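木地板伸缩缝与含水率控制 讲稿备注
2018年9月28日

第1页 标题
报题目即可，不念副标题。说明数据来自Prurnen小区的回访，住户资料已去除。合作方Ivbridge只提供了仪器，未参与分析。

第2页 范围
只讲室内浮铺做法，胶粘和龙骨铺法不讲。地暖房间单列，放在第6页。听众多为监理和项目经理，公式推导跳过，有人问再翻到附页。

第3页 含水率
先讲平衡含水率的定义：木材在一定温湿度下长期放置，吸湿与放湿达到平衡时的含水率。强调出厂值与现场值是两回事。材料进场后应在铺装房间内平放，拆开端部包装，静置时间按厂家说明执行。
测量点避开外墙根部和管道上方。针式仪器读数受树种影响，换树种须重新设定修正值。Tonberg那批料当时没有改设定，读数整体偏高，后来全部重测。此处停一下，让听众看表。

第4页 样本
回访共324户，有效记录252户。剔除的主要是中途换过面层的，以及门锁着进不去的。缺失没有按楼层集中，Shahab Najafi复核过一遍。如果有人质疑样本偏向，翻附页2。
七月的数据与其余月份分开列，因为当月湿度记录仪停过一段，补测值只作参考，不进回归。

第5页 缝的分类
分两类讲：周边预留缝，板间缝。周边缝被踢脚线盖住，验收时往往只看踢脚线是否贴紧，不看后面留了多少。板间缝随季节开合，属正常变形，判定时要写明测量当日的温湿度，否则前后两次数据不能比较。
端头接缝须错开，错缝不足时应力集中在同一条线上，先表现为企口松动，再表现为异响。

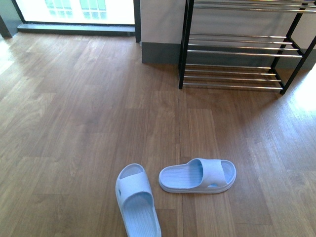 目测只能作初步筛查，结论必须以塞尺读数为准。色差大的面层尤其容易误判，深浅相邻的两条板，交界处看上去像有缝，塞尺未必插得进去。拖鞋右边那只下面穿过的一条深色细线，几乎纵贯中部，单凭照片定不了它是缝还是板边的阴影，记录表上只能填“待测”。玻璃下方那片泛白的反光也会把细缝盖掉，现场应换个角度再看一次。讲到这里提醒一句：鞋架等家具不必搬空，但测点要避开架脚。

第6页 地暖房间
升温分段进行，首次供暖不得一步到位。Mahmoudi的做法是先空烧基层，降温后再测含水率，合格才进料。对比曲线在右侧，只讲斜率，不讲绝对值。测点间距900毫米，靠集分水器一侧加密。
可能有人问能否用地毯覆盖，答：局部覆盖会造成温差，具体限值查厂家资料，不在台上给数。

第7页 建议
验收单增加三栏：测量时温度、相对湿度、周边缝实测值。周边缝须在装踢脚线之前测，并由双方签字。
回访表沿用现有格式，编号规则不变，旧表不必重填。

备用
时间不够就略去第6页曲线，直接到第7页。附页1为公式，附页2为剔除清单，附页3为仪器校准记录。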